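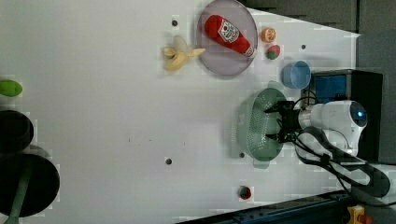
I'd been meaning to talk to someone about condiments for ages. We all have a fridge door full of them, and I wanted to know who decides how thick ketchup ought to be. So I rang the woman who runs Skorkora, a small sauce maker in Netmont, and she very kindly gave me most of a Saturday morning (Jun 27, 2020, if you're keeping track) when she should have been labelling jars.

She started out cooking for a café called Cao, where she made the chutneys and did the washing-up. The regulars began asking for a jar to take home, then for two, and in January she handed in her notice. "I gave myself 18 months," she told me. "My mum gave me six!"

Her ketchup takes most of a day. Tomatoes, onions, cider vinegar, a bit of brown sugar, celery salt, cloves, and then you stand there stirring until your arm aches. She makes up to 300 bottles a week, all in the same big pans, and she tastes every batch on a cold chip. Why cold? "Because a hot chip makes anything taste good. If the sauce is nice on a cold one, I know I can sell it."

I asked what she thought of the big-name stuff, half hoping for a rant, and I didn't get one. She grew up on it, she still buys it for burgers, and she thinks the squeezy bottle was a brilliant idea. "My dad used to bang the glass one on the bottom and we'd all lean back," she said. "He got the curtains once — they never came clean." Her own sauce comes in glass all the same, with a wide neck so you can get a spoon in.

We got on to the great question of fridge or cupboard. She's firmly for the fridge with hers, as there's less sugar in it and it won't keep as long once it's open. Then she went off on a long and very funny story about a market stall in Edov, a heatwave and a crate of piccalilli, which I've promised not to print.

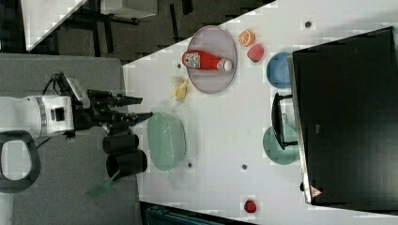
Her business partner, who had been half listening from the next room, came over to the phone to say that the cupboard was perfectly fine for shop ketchup, that cold sauce on hot food was a crime, and that they'd been having this row since the day they met. There was a bit of muffled arguing. I drank my tea.

When she came back on I asked what was next. A brown sauce, she hopes, with dates and tamarind, though she's on her fourth go and it still tastes "like a wet raincoat". She wants it right before Christmas. She has also been told to try mayonnaise and has said no, quite loudly, more than once.

I ordered two bottles while we were talking, and one's already half gone.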